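Home | Basics | Arms | Glossary | Contact

Teaching by demonstration

Teaching by demonstration is the business of showing a robot a job instead of writing out every move in code. I've been at it for 7 years now, mostly in Lonport, and I still think it's the most fun you can have with a robot arm!

There are two main ways to go about it. The first is hand guiding (some people call it kinesthetic teaching, which is a mouthful), where you grab hold of the arm and push it through the motion while it records its own joint positions. The second is teleoperation – you stay back and drive the arm with a controller, a headset or a smaller matching arm. Murray Ross, who taught me, swears by hand guiding. I'm a remote control person myself, mainly for my back's sake.

Plenty of teleoperation is done in simulation, in a made-up house with a kitchen and a few rooms off it.

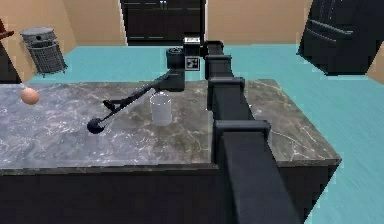
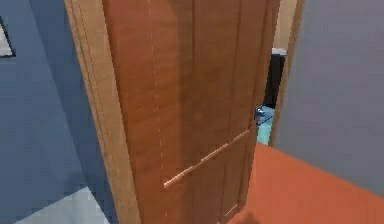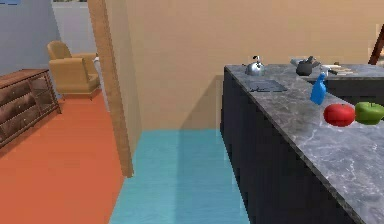
Each run is saved as a demonstration, usually a list of arm positions with the camera views that go with them. How many you need depends on the job. For a simple pick and place I've gotten by with 6, but my colleague Jade Sutherland recorded 500 for the Tamayo project before she was happy with how her arm dealt with doors. Doors are harder than they look, because the handle travels in an arc and you have to travel with it.

A few things matter more than beginners expect. Go at a steady speed. Don't stop halfway to think, or the robot will learn to stop there too (mine did, every single time, for most of December). And shift the objects between runs, or you'll end up with an arm that can only find a cup in one spot.

The old teach pendant is a cousin of all this. You jog the arm to a point, save it, jog it to the next, and the robot plays them back in order. The Vorko arms at our Parthorpe shop were all set up like that, and 2 of them still are.

Related articles
Teach pendants
Leader and follower arms
Learning from simulation
Grippers and suction cups
Glossary of arm joints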